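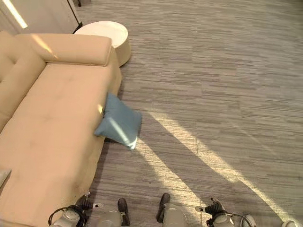 Messy Rooms Make Better Examples

Most of the arguments I hear about training household robots are about quantity. One group has 500 demonstrations of a task, another has 50, and the first is assumed to be ahead. I spent part of March reviewing recordings for the Hadolholm project, and I came away thinking the count is the least useful number on the sheet.

Take a simple job: put a throw pillow back on a sofa. The usual way to gather examples is to set the pillow in the same place, have an operator guide the robot through the motion, reset, and repeat. By the end of a shift you have a large folder of nearly identical episodes. The system learns that spot very well. Move the sofa a little and it reaches for where the pillow used to be.

The light matters as much as the position. When sun comes through a window it lays bright stripes over the carpet and the fabric, and a blue pillow can look almost white at one corner. Some teams close the blinds so every recording matches. I think this is a mistake. People live with their blinds open, and a robot that has only seen even light has not seen a living room.

At Anham we tried a smaller set. We recorded 33 episodes and changed something before each one: the angle of the sofa, how far the pillow hung over the side, where the robot stood. It was slow work, and the operators disliked it. Resetting a room differently every time takes more thought than putting things back on tape marks.

I would also keep the poor attempts. A grasp that misses and is then corrected shows the system how to recover, and it should be labeled as such and left in. Our first 2 rounds of cleanup threw these out — I signed off on that, and I would not do it again.

There is a fair objection. Varied data is harder to check, and when training goes badly it is harder to say why. A fixed setup is the right place to test the hardware and the labeling. It should be a short stage, and the plan should say when it ends.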